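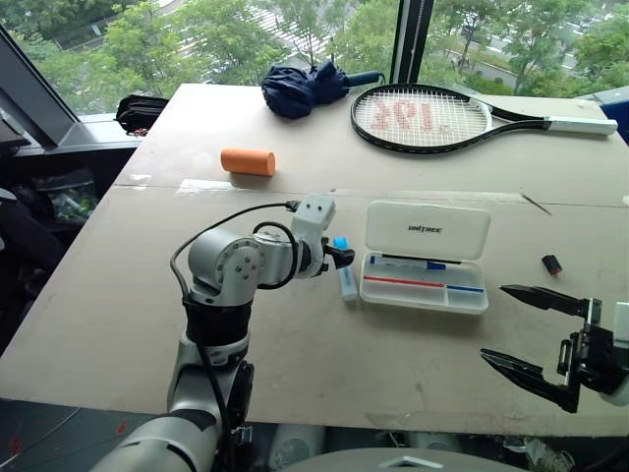 The big table by the windows.

Renting a Shared Workspace: Questions We Get

Is a day pass worth it?
Sometimes. If you come in fewer than 4 days a month, yes. Past that, the monthly desk at Grosterer is cheaper, whatever the sales page says about "flexibility."

What does "unlimited coffee" mean?
It means there is a machine. Bring your own if you care how it tastes.

Are the private rooms soundproof?
No, and be wary of any place that says theirs are. Ours cut the noise down. A loud call in one room can still be heard next door.

How fast is the internet?
Providers love the words "up to." We are sold up to 121 megabits and get less in the afternoon. Run a speed test on your tour, at 2 p.m. if you can manage it.

Will I meet clients here?
People ask this a lot. Marina Lambrakis got one contract from a chat in the kitchen and Erick Rugemalira has been here longer and got none. We wouldn't put it in your business plan.

Can I cancel any time?
With six weeks' notice. Read that part of any contract twice, ours included. Notice given in November still leaves you paying for part of December.

Do I need the Drellar booking app?
Only for rooms. It sends too many alerts, so turn them off.

Is the mail address good enough to register a business?
Depends on your state and your bank. Ask both before you pay. Ho-yin Chow at the front desk can give you the form, but he can't tell you if your bank will take it.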